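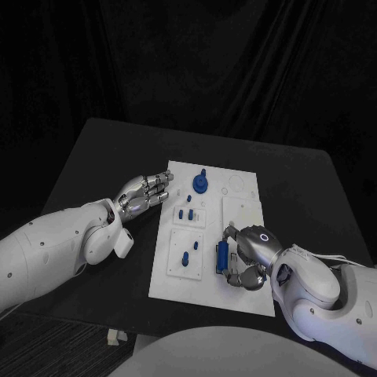

I'm hoping some of you patient folks can help me with a piano problem. I came back to playing in April after a very long break, and I'm working through the slow waltz from the Clavley second book. My right hand is happy enough, but my left goes stiff the minute the two have to play together. My teacher keeps telling me to keep the fingers slightly curled and hovering just above the surface, like the silver hand on the left up there, and I can do that beautifully on a tabletop! Put me in front of real keys and my pinky shoots straight out and my wrist locks. I play on a Kotora digital with weighted keys, 70 on the metronome, and I get through maybe half a page before my forearm starts to ache. Is this a matter of strength, or am I practicing the wrong way?

Posted by waltzing_again

Welcome back to the piano, how lovely! I'd be surprised if it was strength. When I restarted I had exactly this, and what helped me was slowing down far more than my pride wanted to. Turn the metronome off altogether for a week or so and play only the first 2 measures, hands together, letting the left arm go heavy and floppy after each bass note. Drop, let go, move. If you notice your shoulder creeping up toward your ear (mine always did, especially on the jumps), stop and shake it out before going on. Check your bench too. I was sitting so low that my wrists had to bend upward to reach the keys, and I'd blamed my poor fingers for months. And please don't play through the ache. Take a break when it starts, and if it hangs around after you've stopped for the day, have a doctor look at it.

One more thing, the pinky sticks out less if you let the whole hand travel to the low note. Stretching for it is what makes everything go rigid, at least for me.

Posted by Ela

Scales. Lots of scales, left hand only.

Posted by pedalfoot478

I'd go easy on the scales if your arm already hurts. Try playing the left hand part very softly, by itself, while you hum the tune. It gives your ear something to do, and I find I squeeze less when I'm listening. The Clavley fingering in that waltz is also a bit unkind to small hands, so ask your teacher whether you can change it.

Posted by Mak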